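**보도자료**
배포일: 22. 9. 26.
배포: 케쿰(Kekum) 생활세제사업부 홍보 담당

# 케쿰, 다 쓴 세제 병을 거두어 다시 채워 드리는 ‘발라리에르(Balarier)’ 리필 서비스 시작

## 발트포트 지역 동네 가게 11곳에서 만나는 주방·욕실·바닥용 세제

가정용 세제를 만드는 케쿰(Kekum)이 빈 병을 가져오시면 그 자리에서 깨끗한 병에 담긴 세제로 바꾸어 드리는 리필 서비스 ‘발라리에르(Balarier)’를 발트포트(Baltport) 전 지역에서 시작합니다. 평소 장을 보러 들르시는 동네 가게 11곳에 작은 리필 선반을 두었고, 가입비나 월 이용료 없이 누구나 이용하실 수 있습니다. 오랫동안 저희 세제를 아껴 주신 분들께서 “내용물은 좋은데 병을 버릴 때마다 마음이 편치 않다”는 말씀을 참 많이 들려주셨는데, 그 말씀에 조금 늦게나마 제대로 답을 드리게 되어 무척 기쁩니다.

발라리에르의 기본 용기는 700밀리리터짜리 유리병입니다. 처음에는 더 큰 병을 생각했습니다. 큰 병이면 가게에 오시는 횟수가 줄어드니 편하실 거라고 저희끼리 짐작했던 것이지요. 그런데 막상 시험용 병을 댁에 보내 드리고 여쭈어보니 싱크대 아래 칸에 서지 않는다는 분도 계셨고, 젖은 손으로 들기에 무겁다는 분도 계셨습니다. 그래서 한 손에 잡히는 지금의 크기로 줄였고, 병목 아래를 살짝 잘록하게 다듬어 고무장갑을 낀 채로도 미끄러지지 않게 했습니다. 사소해 보일 수 있지만 저희 개발실에서는 이 잘록한 부분을 두고 꽤 오래 이야기를 나누었습니다.

### 시범 운영에 함께해 주신 280가구

정식 시작에 앞서 케쿰은 발트포트 구시가와 부두 쪽 주택가에서 280가구를 모시고 시범 운영을 했습니다. 참여하신 분들께는 주방용, 욕실용, 바닥용 세제를 한 병씩 드리고, 다 쓰신 뒤 가까운 가게에서 바꾸어 가시도록 부탁드렸습니다. 설문지에는 칸을 넉넉히 두었는데도 뒷면까지 빼곡히 적어 주신 분들이 많았고, 어린 자녀가 그린 병 그림을 함께 넣어 주신 댁도 있었습니다. 그 그림은 지금 저희 사무실 복도에 붙어 있습니다.

시범 운영에서 가장 많이 바뀐 것은 향입니다. 초기 욕실용 세제에는 솔잎 향을 진하게 넣었는데, 문을 닫고 청소하면 머리가 무겁다는 의견이 이어졌습니다. 정식 제품에서는 향을 크게 줄였고, 향이 전혀 없는 제품을 세 종류 모두에 추가했습니다. 뚜껑도 달라졌습니다. 돌려 여는 방식은 그대로 두되 안쪽에 계량선을 넣어, 대야에 풀어 쓰실 때 눈대중에 기대지 않으셔도 됩니다. 설명서 글씨도 키웠습니다. 돋보기 없이 읽고 싶다는 어르신들의 말씀이 유난히 많았습니다.

개발을 맡은 레이요 카우피넨(Reijo Kauppinen) 제품개발실장은 이렇게 전했습니다. “세제를 만드는 사람은 때가 얼마나 잘 지는지만 들여다보기 쉽습니다. 그런데 댁에서 쓰시는 분들은 병을 어디에 세워 두는지, 저녁에 설거지를 하다가 뚜껑이 굴러가면 어떻게 하는지, 그런 이야기를 해 주셨어요. 설문지를 읽느라 며칠을 꼬박 보냈는데 지루한 줄을 몰랐습니다. 고칠 것이 많아서 진땀이 나기는 했지만요.”

### 이용 방법

이용 방법은 간단합니다. 처음이시라면 리필 선반이 있는 가게에서 원하시는 세제를 고르고 세제 값과 병 보증금을 함께 내시면 됩니다. 다 쓰신 뒤에는 병을 물로 한 번만 헹구어 뚜껑과 함께 가져오세요. 가게에서 같은 종류 또는 다른 종류의 가득 찬 병으로 바꾸어 드리며, 이때는 세제 값만 내시면 됩니다. 더 이상 쓰지 않기로 하셨다면 병을 돌려주시고 보증금을 받으시면 됩니다. 영수증을 잃어버리셔도 괜찮습니다. 병 바닥의 표시만 확인되면 어느 가게에서든 돌려 드립니다.

몇 가지만 미리 부탁드리겠습니다.

- 병 안에 다른 세제나 기름을 담으신 적이 있다면 반납하실 때 꼭 말씀해 주세요. 그런 병은 따로 모아 처리합니다.
- 금이 가거나 이가 빠진 병은 신문지에 싸서 가져오시면 안전합니다.
- 라벨은 떼지 않으셔도 됩니다. 세척 과정에서 저절로 떨어지는 풀을 썼습니다.
- 염소계 표백제와 섞어 쓰지 마시고, 욕실에서는 창이나 환풍기를 열어 두고 써 주세요.

시작을 기념하여 첫 30일 동안 처음 구입하시는 모든 분께 병에 끼워 쓰는 분무 꼭지를 드립니다. 욕실용에 가장 잘 맞지만 바닥용을 물에 풀어 쓰실 때에도 편리합니다. 꼭지는 한 번 받으시면 새 병으로 바꾸실 때마다 옮겨 끼워 계속 쓰실 수 있고, 막혔을 때는 미지근한 물에 담가 두었다가 몇 번 눌러 주시면 됩니다.

### 병은 어디로 가서 어떻게 돌아올까요

가게에 모인 빈 병은 운송과 용기 세척을 맡은 협력사 슐츠(Szulc)가 거두어 갑니다. 새로 채운 병을 내려놓고 돌아가는 길에 빈 병을 싣기 때문에 차가 따로 한 번 더 다닐 필요가 없습니다. 세척장에 도착한 병은 라벨을 벗기고, 뜨거운 물로 안팎을 씻고, 말린 다음 밝은 등 아래에서 한 병씩 살펴봅니다. 이 과정을 지난 병만 케쿰의 충전실로 옮겨집니다.

슐츠의 세척장을 이끄는 토이보 파르타넨(Toivo Partanen) 소장은 “유리는 정직한 재료라서 덜 씻기면 금세 티가 난다”며 “처음 몇 주는 병목의 잘록한 부분에 솔이 잘 닿지 않아 애를 먹었고, 결국 솔을 새로 맞추었다. 케쿰 개발실이 그 모양을 얼마나 아끼는지 알기 때문에 병을 바꾸어 달라는 말은 차마 꺼내지 못했다”고 말했습니다. 덧붙여 헹구어 오신 병과 그렇지 않은 병은 씻는 데 드는 물의 양이 꽤 다르니, 댁에서 한 번만 헹구어 주시면 큰 도움이 된다고 당부했습니다.

### 가게 주인들의 목소리

리필 선반을 들여놓은 곳은 식료품점, 철물점, 빵집, 세탁소 등 다양합니다. 넓은 매장보다 이웃들이 자주 드나드는 곳을 먼저 찾아뵈었고, 자리가 좁은 가게를 위해 폭이 좁은 선반도 따로 만들었습니다. 선반 설치와 관리 비용은 모두 케쿰이 부담합니다.

부두 뒷길에서 식료품점을 운영하는 시함 하킴(Siham Hakim) 씨는 시범 운영 때부터 선반을 두었습니다. 하킴 씨는 “병을 바꾸러 오셨다가 양파도 사고 안부도 나누고 가신다”며 “처음에는 계산대 옆에 빈 병이 쌓일까 봐 걱정했는데 슐츠 기사님이 약속한 시간에 꼭 와 주셔서 마음을 놓았다. 손님들이 향 없는 것을 더 찾으시니 그쪽을 넉넉히 보내 주면 좋겠다”고 말했습니다. 말씀하신 대로 정식 서비스에서는 하킴 씨의 가게에 향 없는 제품을 더 많이 보내 드리고 있습니다.

구시가에서 철물점을 하는 파보 키스키넨(Paavo Kiiskinen) 씨는 바닥용 세제에 대한 질문을 가장 많이 받는다고 합니다. “마루를 닦고 나면 끈적하다는 분들이 계신데, 여쭤보면 대개 너무 진하게 푸셨더군요. 뚜껑 안쪽 선을 손가락으로 짚어 드리면 다음에 오셔서는 괜찮다고 하십니다.” 케쿰은 키스키넨 씨의 설명을 빌려 바닥용 세제 라벨의 희석 안내를 새로 썼습니다.

### 앞으로의 계획

케쿰은 발트포트에서 서비스를 안정적으로 꾸린 뒤 주변 지역으로 차근차근 넓혀 갈 생각입니다. 서두르지는 않으려고 합니다. 병이 제때 돌아오고 제때 채워지려면 사람과 차와 선반이 모두 맞물려야 하는데, 그 가운데 하나라도 삐걱거리면 불편은 고스란히 이용하시는 분들께 돌아가기 때문입니다. 세탁용 세제를 더해 달라는 요청도 많이 받았습니다. 지금 배합을 시험하고 있으며, 준비가 되는 대로 다시 소식을 전하겠습니다.

일라리 배이새넨(Ilari Väisänen) 케쿰 대표는 “집을 돌보는 일은 매일 되풀이되는데도 좀처럼 칭찬받지 못하는 일”이라며 “그 수고를 조금이라도 덜어 드리고, 버리실 때의 미안함도 함께 덜어 드리고 싶었다. 시범 운영에 참여해 주신 가정과 귀한 자리를 내어 주신 가게 주인 여러분께 깊이 감사드린다. 불편한 점이 있으시면 병을 바꾸실 때 가게에 편히 말씀해 주시기 바란다. 저희에게 빠짐없이 전해진다”고 말했습니다.

### 취재 및 문의

취재를 원하시는 언론사에는 충전실과 슐츠 세척장 견학을 마련해 드리며, 제품 견본도 보내 드립니다. 리필 선반이 있는 가게의 목록과 영업시간은 각 가게에 놓인 안내지에서 보실 수 있고, 케쿰 고객상담실에서도 친절히 안내해 드립니다. 선반을 들여놓고 싶은 가게 주인께서도 같은 곳으로 연락 주시면 담당자가 직접 찾아뵙겠습니다.

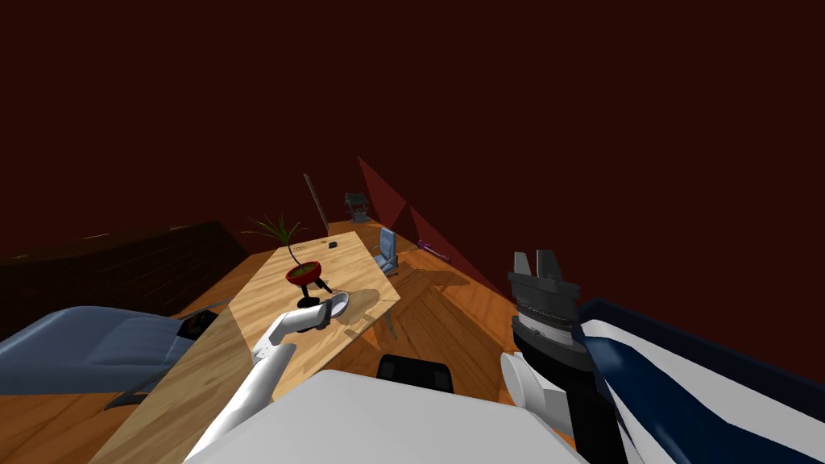 발라리에르 세제를 나무 가구에도 써도 되느냐는 문의가 많아 끝으로 한 말씀 덧붙입니다. 바닥용 세제를 라벨에 적힌 대로 묽게 풀어 꼭 짠 천에 묻혀 쓰시되, 기름이나 왁스로만 마감한 가구라면 보이지 않는 안쪽에 먼저 시험해 보시기 바랍니다. 그림에 나온 탁자처럼 빛깔이 밝은 나무라면 얼룩이 눈에 잘 띄니 결을 따라 가볍게 닦으시고, 그 위에 놓인 연회색 타원형 물건처럼 작은 접시나 뚜껑 같은 것이 올려져 있을 때는 잠시 들어내고 밑자리까지 닦으신 다음 마른 천으로 한 번 더 훔쳐 주세요. 나무의 종류나 마감을 잘 모르시겠다면 케쿰 고객상담실에 물어보셔도 좋고, 가까운 리필 가게에서 나무 가구 손질 안내지를 받아 가셔도 좋습니다.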